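Small claims hearing, contractor never showed up. Do I still need my evidence?

Posted by osdale_renter

I sued Prolevon in small claims for $600 over a deposit on flooring they never put in. They didn't file a response. Court date is Tuesday at 9. If they don't come, do I win automatically or does the judge still want to see papers?

Selvaraj Hettiarachchi

Bring everything. A default is not automatic in most counties. The judge will usually ask you to prove they were served and to show how you got to your number. Contract, bank record, texts, three copies of each. 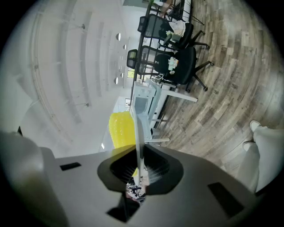
Also check that your proof of service was filed on time. I had a case put off until February over that, and it was my own fault. Call the clerk before you go.

tmk_336

same thing happened to me, they didnt show and I won in over 400 seconds lol. collecting is the hard part

Asfaw

You can ask for your filing fee and service costs on top of the deposit. Tell the judge at the hearing and have the receipts with you. They may not add it if you don't ask.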